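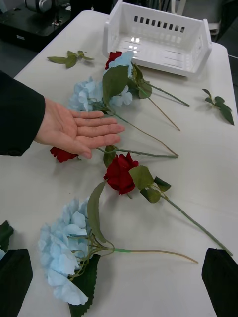
What closing speed is safe on the thin stems? At 50 percent of the default, the pads should close without kicking the stem sideways.

Workshop > Notebooks > Dodholm arm

1 September 2026

Gripper tuning, artificial flowers, roses and hydrangeas. Target is the white basket at the far side of the table.

Current limit set to 438 mA, down from 600. Wrist camera exposure locked; auto was hunting on the white table. Pad offset in the Kaltasik config still dates from January, needs redoing.

Grasp point: on the stem, clear of the leaves. Crossed stems to be treated as a separate case in the Zidach planner. Log saved as run 171.

To do: recheck wrist cable slack.

Filed under: Grippers & End Effectors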